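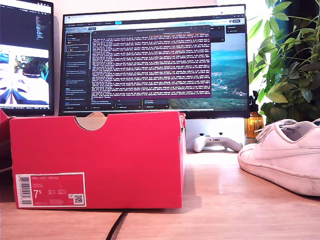
Chapter 12
Sponsorship and Supply Agreements in Regional Sport

Learning Objectives

After reading this chapter, students should be able to:
Distinguish a cash sponsorship from a supply agreement and from a license.
Identify the rights a regional event is able to sell, and those it is not.
Explain how exclusivity affects the price of a sponsorship category.
Prepare a simple schedule of rights and obligations for a two-year agreement.

Key Terms

activation; category exclusivity; clean venue; first negotiation period; make-good; presenting sponsor; rights schedule; value in kind

12.1 Introduction

Chapter 11 considered the money that a sports event earns from the people who attend it. The present chapter turns to the money, goods and services that an event receives from companies in return for an association with it. For national and international competitions this income is often handled by specialist agencies. For regional events, which are the concern of this book, it is usually handled by the event office itself, with limited staff and a short selling season.

A sponsorship is a contract. The event grants certain rights, such as the use of its name and marks, signs at the venue, a quantity of tickets, or a place in the program. The company provides payment in return. Payment may be made in cash, in goods or services, or in a mixture of these. Where all or most of the payment takes the form of goods, the contract is generally called a supply agreement, and the goods are recorded as value in kind.

The difference matters in practice. Cash may be spent wherever the event needs it. Goods are useful only if the event would otherwise have bought them. An office that accepts a large delivery of towels, and still has to pay for court lighting, has not improved its position by the stated value of the towels. Students should treat any figure for value in kind with care and ask what the event had budgeted for the same item.

A license is a third kind of contract and should be kept separate from the other two. Under a license, the company pays for permission to place the event's marks on products that it sells to the public. Licensing is discussed in Chapter 14.

12.2 What an Event Can Sell

Before approaching any company, the event office should draw up an inventory of rights. Many of the disputes that arise in regional sponsorship can be traced to a right that was sold by one party and belonged to another. A city may own the permanent signs in a stadium. A league may have sold a beverage category on behalf of every event it sanctions. Players or their representatives may hold agreements covering the clothing, footwear and equipment they use in competition, and the event cannot set these aside by signing an agreement of its own.

The inventory should therefore record, for each right, who holds it, whether it is free for the coming season, and whether any consent is needed. Where a sanctioning body requires a clean venue - one delivered free of all existing advertising - the cost of covering or removing signs must also be entered.

Exclusivity deserves particular attention. A company that buys an exclusive category is paying in part for the absence of its competitors. The narrower the category, the more of them the event can create, but the less each is worth. "Sportswear" is a broad category. "Court footwear" is a narrow one, and a buyer may reasonably ask whether the event intends to sell socks, bags and rackets to other firms. The contract should define the category in plain words and list any products that fall outside it.

12.3 Opening Case: The Wenard Indoor Tennis Classic

The following case is used throughout the chapter. It is set out first as a short news notice and then as a summary of the position facing the event office. Students should read both parts before attempting the discussion questions.

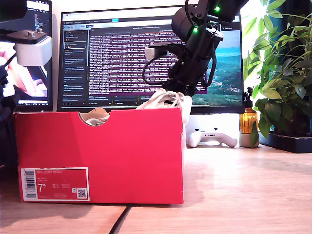
ORNDEN, January - The organizers of the Wenard Indoor Tennis Classic announced that Gradia, a regional insurance group, will become presenting sponsor of the tournament under a 2-year agreement. Hutchins, a chain of sporting goods stores based in Ornden, will continue as official retail supplier. Financial terms were not released. The organizers stated that paid attendance at the last tournament reached 3,704 across all sessions and that further partners would be named before the draw.

The notice is brief, as such notices usually are, and it leaves out most of what a student of the subject would wish to know. The additional facts are these.

Under its earlier agreement, Hutchins supplied balls, court towels and staff clothing. It received signs at both ends of the main court, a sales booth in the entrance hall and up to 12 tickets for each session. The agreement described Hutchins as "a principal partner of the tournament," a phrase that was never defined.

Gradia was offered the title of presenting sponsor on the understanding that its name would be larger than that of any other company. It also asked for the entrance hall, where it wished to receive clients. The draft sent to Gradia granted the use of "all public areas of the venue." The Hutchins booth was not mentioned.

The event office now holds two agreements that overlap in at least two places. Both companies have acted in good faith, and both have begun to plan their activation - that is, the promotional work each will carry out at its own expense to make use of the rights it has bought. The office has a choice. It may ask Hutchins to accept another location and offer a make-good, such as additional signs or advertising in the program. It may ask Gradia to accept a reduced area and adjust the fee. It may also seek to divide the hall by session, although this would place a burden on venue staff and might satisfy neither company.

12.4 The Rights Schedule

The conflict described above could have been found at an early stage by means of a rights schedule. This is a table attached to each contract, and kept in a combined form by the event office, in which every right is entered on a separate line. Each line states the location or medium, the dates of use, the quantity, the party responsible for production costs, and the final date for delivery of artwork.

General phrases should be avoided. "Prominent signs" should be replaced by the number, size and position of the signs. "Hospitality" should be replaced by the room, the hours and the number of guests. A renewal clause should state when the first negotiation period begins and ends, and whether the event is free to speak with other companies once it has ended.

Discussion Questions

1. Which of the rights granted to Hutchins should the event office have listed in its inventory before opening talks with Gradia?
2. Draft a definition to replace the phrase "a principal partner of the tournament."
3. Suppose that Hutchins refuses to move its booth. What information would the office need in order to calculate a fair reduction in the Gradia fee?
4. The staff clothing supplied by Hutchins carries the mark of a manufacturer. Explain whether this should be treated as a sponsorship right, and on which line of the schedule it would appear.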